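Oiling a secondhand table: hardwax or plain oil?

adi_ong
Joined: July
Picked up a dining table from a garage sale in Gullham and sanded it back over the weekend. Went up to 240 grit and my arms are cactus. Do I go hardwax or just plain tung oil? We've got two kids and a lot of spag bol.

Baltazar V
Hardwax, no question. Mine's had 12 years of family dinners and one recoat. Thin coats though, mate, and buff off the extra or it'll go gummy.

borghild_m
Disagree, sorry! Hardwax is a pain to patch. With tung you just sand the ring and rub a bit more in. I do mine every winter with the footy on. Also 240 is too fine for oil, I'd stop at 180.

adi_ong
Oh no, really? It's come up a lovely pale colour and I don't want it going orange.
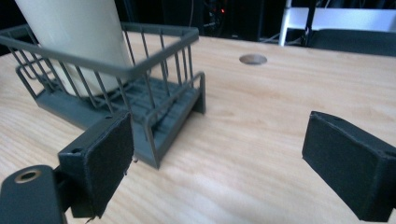 Re: Oiling a secondhand table: hardwax or plain oil?

wissamr
Tung will warm it up a fair bit. Try both on the underside first and leave them a week.

Baltazar V
240 is fine, Borghild, we've had this argument before :)

borghild_m
And I was right then too.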